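Notes on the Plomton Consultation and the Parish Hall Kitchen

Fri 9 September

The pastoral council of the Plomton parishes has released its summary of the summer consultation, and several readers have asked that I set out what it contains. I attended two of the listening sessions, at Gimness and at Fisby, and have read the document in full. What follows is my own reading of it and carries no authority beyond that.

The consultation concerned the proposed union of three parishes under a single pastor. A total of 1,809 response forms were returned, a larger number than the council had planned for, and the closing date was extended to allow them to be read. The summary runs to 36 pages, including the appendices on property and Mass attendance. Readers with limited time are advised to begin with the second appendix, where the proposed schedule is printed.

Under the proposal, each church would remain open for worship. Sunday Mass would be offered in all of them, although Fisby would lose its early Mass and Gimness would move to Saturday evening during the winter months. Baptismal and marriage records would be held at the Segers Street office. Parish names would be kept for each church, and the united parish would receive a new name after a further period of prayer and discussion. 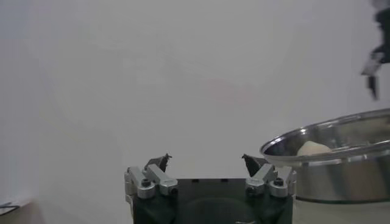
The strongest objections came from Fisby, where many parishioners attend the early Mass before work. I share their concern. The summary acknowledges it in a single paragraph and refers the matter to the transition group, whose membership has not been announced. It would be helpful to have those names before October, when the written comment period closes.

There is also the question of finances. The summary states that existing restricted gifts will be honored according to the wishes of the donors, and canon law requires as much. It says less about ordinary savings. Gimness has put money aside for its roof over many years, and its people are entitled to know whether that fund will still be used for their roof after the union takes effect. I put this question at the listening session and was told that it would be answered in the final plan - it should be answered sooner.
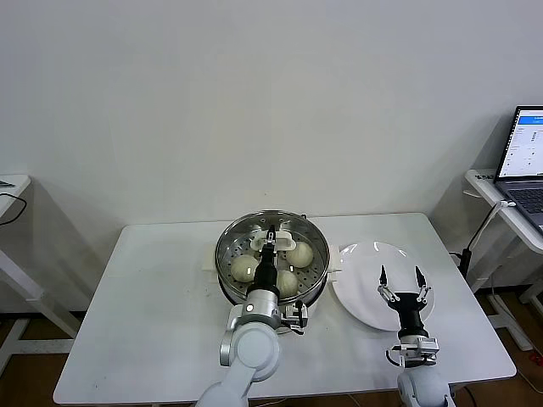 Hospitality after Mass receives more attention in the responses than I had expected. A number of older parishioners wrote that the hour in the hall is the only meal they share with others during the week, and they asked that it be protected whatever schedule is adopted. The council recommends that each church keep its own hall and its own customs, with modest support from the common budget. Such gatherings do not need to be elaborate. Three steamed buns in a steel pot on a plain white table would be a sufficient beginning, provided that there is someone to share them with. The recommendation is a sound one and I hope it survives into the final text.

The section on religious education is brief. Classes for younger children would continue at each site, while confirmation preparation would be combined at Segers Street. Families at Gimness have pointed out that there is no evening bus, and the summary suggests shared rides without saying who would arrange them. Parents should raise this in writing. 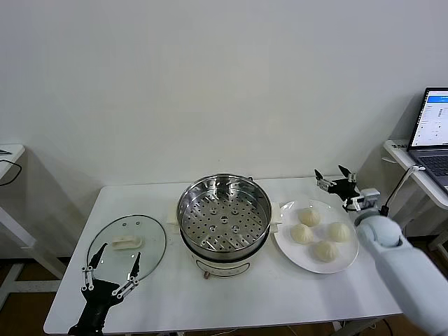
Electric steamer with its glass lid set to one side.

Written comments may be left at any of the parish offices or mailed to the Plomton pastoral council. They must be signed, and they should name the parish to which the writer belongs. The council has asked that comments refer to the page of the summary under discussion, as this will speed the reading of them. Large-print copies are available on request from Segers Street. I will post the date of the next open meeting when it is confirmed.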